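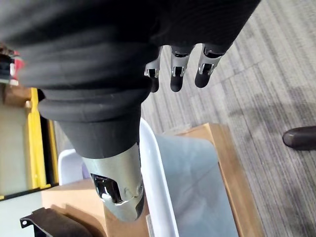
Week 4. Counting the hand: what survey claims about manual work can and cannot support

The claim you will meet most often in this part of the course is that a fixed share of jobs is "mostly manual." Before you repeat it, ask who sorted the jobs. In the Bilska survey, 3,017 people were given a list of tasks and told to tick the ones they did "by hand." A typist ticked it. So did a butcher, and so did a man who watched a conveyor all day and pressed a button. Even the word "finger" is slippery once you try to define it for a coder: the three in the picture have silver metal joints and dark gray rounded tips, and we call them fingers without a second thought. If the word stretches that far, I would not lean hard on a tick box.

Problem 1: the sample. Of the people asked, nearly 2,000 were reached through their employers. Kravets treats this as a minor nuisance. I don't. People answering a form their boss handed them may have reasons to describe their work as more skilled than it is, or as harder. We have no way to tell which, and the report does not try.

Problem 2: the categories. The codebook has five levels of manual effort. Read levels 3 and 4 side by side and try to explain the difference to someone. Ibrahim had two coders sort the same answers and they disagreed mostly there — yet the headline figure depends on adding level 4 to level 5 and leaving 3 out.

Problem 3: the trend. Morgan's chart shows manual work falling steadily. The wording of the question changed partway through, from "with your hands" to "by hand." He mentions this in a footnote. Look at where the line drops.

Mathias offers a defense: bad categories used the same way every year can still show change. Fair enough, but were they used the same way? Bring an answer, with a page reference.

Reading for next time: Usmani, chapters 4 and 5. Skip the appendix on weighting unless you enjoy that sort of thing. Written responses, one page, due 9 Dec 2024.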